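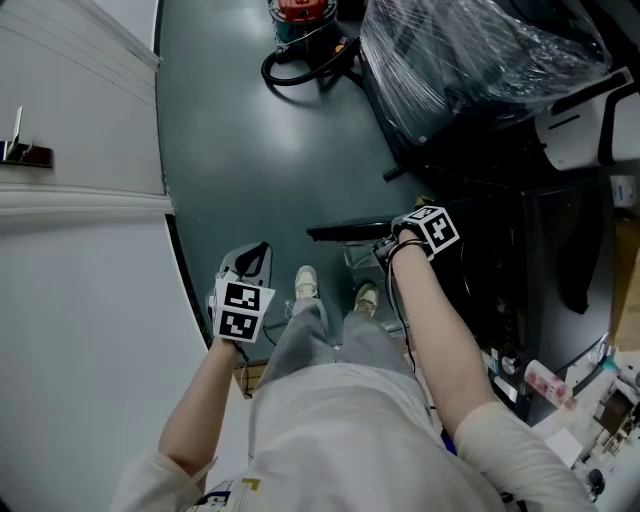 Grimshaw escreveu:
Aspirador antes do pano, sempre. E não desembrulha nada enquanto tiver pó no chão, senão o plástico solta tudo de novo em cima do que você acabou de limpar. Fiz errado no meu quartinho e limpei duas vezes.

lurdinha_38 escreveu:
Gente, obrigada pelas respostas desde ontem! Resumindo pra quem chegou agora: é o cômodo do fundo, parede branca com aquele friso atravessando no meio, chão cinza meio esverdeado que mostra qualquer fiapinho. Quero transformar num cantinho de trabalho até setembro. O aspirador é o de tampa vermelha, valente, mas a mangueira enrosca em tudo (em tudo mesmo!). O trambolho embrulhado no plástico continua no mesmo lugar e a mesa está uma vergonha, tem frasco deitado, caixinha, papel... Começo por onde?

tonho_cervantes escreveu:
Pela mesa. Mesa bagunçada vira ímã de tralha. Pega uma caixa, joga tudo dentro e resolve depois, com café.

Grimshaw escreveu:
Discordo, Tonho. Caixa de "resolver depois" eu tenho três, a mais velha está fazendo aniversário. Chão primeiro.

tonho_cervantes escreveu:
Aí ela aspira, depois mexe na mesa, cai poeira e aspira de novo. De cima pra baixo, minha avó já fazia assim na casa dela, que era de 1922 e tinha rodapé até no teto kkkk

marina.rodape escreveu:
Por falar em rodapé, o seu é escuro, né? Passa um pincel seco (desses de pintura, largo) no friso e depois no rodapé, ANTES do aspirador. O friso junta um pó fininho em cima que a gente só vê quando encosta a mão. Pano úmido ali faz uma lama horrorosa.

lurdinha_38 escreveu:
Marina, passei o dedo no friso agora e quero me mudar. E tem um suportezinho de metal lá em cima na parede, tiro ou deixo? Nem lembro pra que servia.

marina.rodape escreveu:
Se for pintar, tira e tampa o furo com massa. Se não for, deixa e pendura uma plantinha leve!

zeca_rulthorpe escreveu:
Eu não pendurava nada sem testar a bucha. O meu arrancou um pedaço do reboco e o conserto ficou em 243 reais. Uma samambaia cara, essa.

Grimshaw escreveu:
E o móvel preto da direita, com o pano pendurado? Se o pano fica ali pra esconder coisa, ele também segura pó. Eu lavava ou aposentava.

lurdinha_38 escreveu:
Aposentar não, gosto dele! Lavo. Agora, pensei em comprar umas caixas organizadoras transparentes, já tenho uma de plástico no chão e acho prático ver o que tem dentro. Vi um conjunto da Trovico, alguém usa?

zeca_rulthorpe escreveu:
Usei. A tampa empenou no segundo verão. Fui pras da Grestum e estou contente, mas paguei mais.

tonho_cervantes escreveu:
Pote de sorvete, de graça.

marina.rodape escreveu:
Tonho, pelo amor de Deus. Lurdinha, mede o vão do móvel antes de comprar! O meu tem 900 mm e comprei três caixas que juntas não cabiam, ficou uma morando no corredor.

lurdinha_38 escreveu:
Decidido: pincel no friso, mesa, depois aspirador, e o embrulho só abro no fim. Grimshaw, não fica bravo, fui de cima pra baixo.

Grimshaw escreveu:
Fico bravo não. Mas limpa o filtro do aspirador antes de ligar.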